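Home | Reports | Fairs | Sites | Archive | Contact

Visit report: Trudcombe textile reuse hall, open afternoon

Trudcombe opened its reuse hall to trade visitors one afternoon in February. The hall takes in household clothing, sorts it by garment type and fabric, and passes it on in graded lots. The visit ran from 1 p.m. to a little after 4 and covered intake, first sort, the grading booths and the baling area.

Intake is a single dock with a floor scale. Bags are weighed unopened and logged by collection route. The hall received 3,000 bags in the month before the visit, most of them from the Trincombe routes. Average handling time from dock to first sort was given as 28 minutes, measured on the day shift only.

First sort takes place on two Fiore belts running side by side. Shoes, belts and household linen come off here. Everything else continues to the booths in mixed lots with no attempt at folding. The guide was clear that folding at this stage is wasted labor, as the garment will be opened again within the hour.

The grading booths were the part I had come to see. They are small enclosures built from Vakov panel and profile stock: flat orange-brown wall panels, aluminum posts at the corners, and an aluminum strip along the foot of the wall. Lots are put down on the floor in the booth and graded from there. The floor is a pale gray marble-pattern tile, and a light floor has one practical benefit - dark denim reads clearly against it.

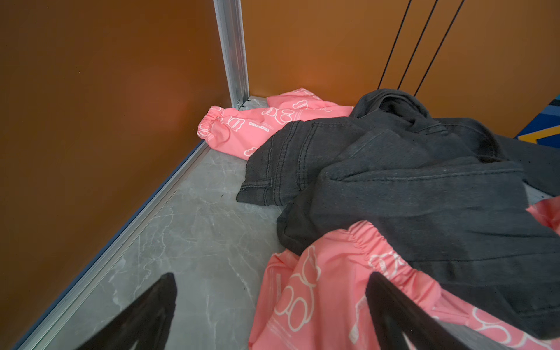

Mixed lots are the slow ones. Denim and printed nightwear arrive together more often than one would expect, and the two need different checks. On denim the grader looks at the double-row stitching, the hems and the seams, then the fabric itself. On soft pants with an elastic waistband and gathered cuffs, such as the pink bear prints, elastic recovery decides the grade. The waistband is stretched by hand to a fixed mark on a gauge board and released. A band that does not return goes to fiber recovery regardless of the state of the print.

Large garments also hide small ones. The procedure is to lift the heaviest piece first, by the waistband or collar, and clear it before touching anything under it. A booth log for the previous week showed 486 lots graded, of which 411 were closed on the first pass. The remainder went back for a second look, mainly for tangled or inside-out pieces.

Two points I would raise. The wall strip meets the tile at a hard angle, and lint will collect there unless it is vacuumed between shifts; the cleaning schedule I was shown lists the booths once a day. The reddish-brown panels may also affect color judgment on pale fabrics. The guide said a neutral gray panel had been priced but not ordered.

Baling was idle during our slot. The press is a vertical unit with a manual tie-off, and finished bales are stored by grade along the north wall. Lot labels carry the booth number, the grade and the shift code. They do not carry the intake route, so a bale cannot be traced back to a collection. Trudcombe plans to add the route code when the present label stock runs out.

Parking is at the rear, off the service road. Safety shoes are required past the dock and can be borrowed at the desk.

Share this report | 14 shares | 3 comments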